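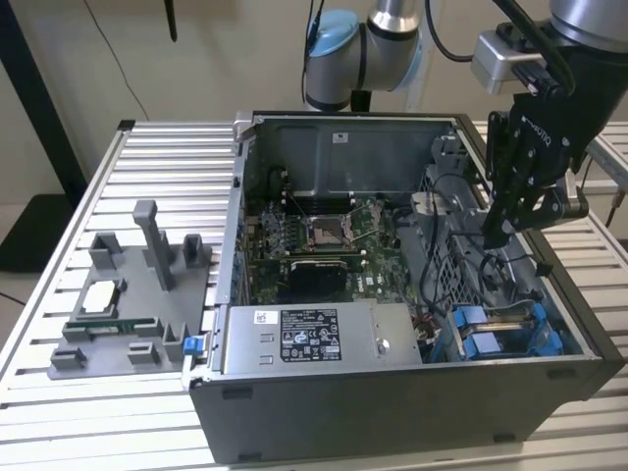 Print this thread | E-mail this thread
Posted by Gwion Gwilliam, November
57 replies | 21 shares

OK, I promised a thread on what I've been doing all month, so get a coffee. Short version: I'm teaching a robot arm to work inside a desktop PC, and I'm the slow part of the system.

Project name is Clister. The idea is that old office machines come in and the arm helps strip out the parts worth keeping. Before it can do any of that on its own it needs to see the job done. Lots of times. By someone driving it, and for now the someone is me.

We've tried two ways of showing it. One is grabbing the arm and moving it yourself (hand guiding). The other is sitting off to the side with a controller and steering it remotely. I came in a big fan of hand guiding and I've pretty much switched teams.

Hand guiding feels great for big moves. Swing over the case, swing back to the tray, lovely. Then you try to do something small down between the cables and you're fighting the weight of the wrist with your elbow in the air, and your own hand is blocking your view of the part. My shoulder has opinions about this.

Remote is the opposite. The first day I was awful at it. I kept moving left when I wanted right, because I was sitting across from the arm and my brain would not flip it. Hona told me to move my chair so I face the same way the arm does. Fixed it in ten minutes! I'd been at it all morning.

The case goes on its side with the panel off, so everything is reachable from the top. Sounds obvious. We spent a whole week with towers standing up before Karabulut walked by, looked at it, and laid one down without saying a word.

The gray tray next to the case is 3D printed and I love it more than I should. Parts need a home that's the same every time. When I was just setting things down on the table, every demo ended a little differently and the arm learned to be vague about endings. With a slot to aim for, I have to finish properly too.

Also, the table has grooves between the rails. Small screws and grooves. I'll let you picture my first afternoon.

Things I've learned about giving a good demo:

Go slower than you want, but don't stop. If I pause to think halfway down, the pause goes in the recording, and the trained version will hang there over the power supply like it forgot why it came into the room.

Plan the route before you press record. I say it out loud now. "Over the fan bracket, down, close, straight up, left, tray." Lania, who has the next desk, can recite it.

Keep your mistakes if you recover from them. I used to delete any run where I missed the grab on the first try. Wrong call – those are the runs where it gets to see what a second try looks like. Runs where I flail around and give up still get deleted.

Cables are the worst. A board stays where you put it. A bunch of black cables sits differently every single time, and you can't feel them through the controller, so you're going by the wrist camera and a lot of squinting. I now come in from straight above whenever I can and only lean the gripper over at the last second.

The little lever on the CPU socket is second worst. Thin, springy, and it wants to be lifted on a curve. My hands know how to do that. Explaining it to a joystick is another matter. I got 3 clean ones in a row last night and did a lap of the room.

Where we are: 2126 recorded demos, counting everybody's. Hona's are smoother than mine and you can tell from the playback. Mine have a tiny wiggle right before the gripper closes. Guess what the trained arm does right before it closes the gripper. Yep. It has my wiggle. I'm a little proud and a little embarrassed.

Somebody asked if it gets boring. Some days, sure. It's a bit like teaching a kid to tie shoes, except the kid needs to see it a couple thousand times and you have to wear mittens.

Next up is hard drives, which means more cables. If you've done remote driving with any kind of force feedback, please tell me if it's worth begging for. Replies are open, I'm back at the controller at 8 a.m.

57 replies | 21 shares
Print | E-mail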